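Zerndale Flexible Tube Set

Data card, revision of May
Maintainer: Tala Nasrallah

Summary

Zerndale is a collection of short recordings of soft and semi-soft tubing being bent, pinched, coiled and released by hand tools. It covers shape only. No pressure, flow or temperature values are included.

Contents

2144 clips, split by tube type. Each clip covers a single tube and a single contact. Clips that included a second contact were trimmed at the release point or dropped.

Folder layout

clips/ one subfolder per tube
labels/ one CSV per subfolder, same name
stock/ cut lengths and supplier lot for each tube
splits.txt train and held-out lists

Tube stock

There are 37 tubes in the set. Most were bought as Vumthorpe offcuts and cut to 280 mm before use. Colors are plain and saturated so that the outline separates from the background. Clear tubing was tried and left out of this release. Tubes are retired after 90 contacts or at the first permanent crease, whichever comes first.

Label fields

tube_id: matches the subfolder name
contact: pinch, push, coil or release
bend: none, single, s_bend or loop
surface: clean, mark or crease
note: free text, often blank

Labeling rules

1. Label the bend at the moment of tightest contact. Ignore the free ends.
2. Use s_bend when the tube leans one way above the contact and swings back the other way below it. An orange tube between two dark pads, with a small bump or dent just below the right one, is labeled pinch, s_bend, mark.

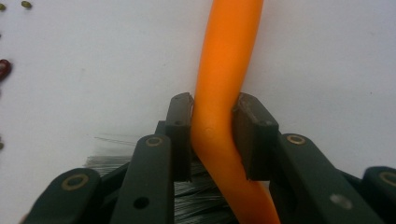

3. Use mark for any local bump or dent. Use crease only for a sharp fold line.
4. If two labelers disagree on bend, keep the Rathnayake reading and put the other in the note field.

Known issues

Glossy tubes show highlights that early labelers sometimes entered as mark. The orange and red subfolders were rechecked; yellow was not. Coil contacts are underrepresented. Lot numbers are missing for the tubes supplied by Zallo.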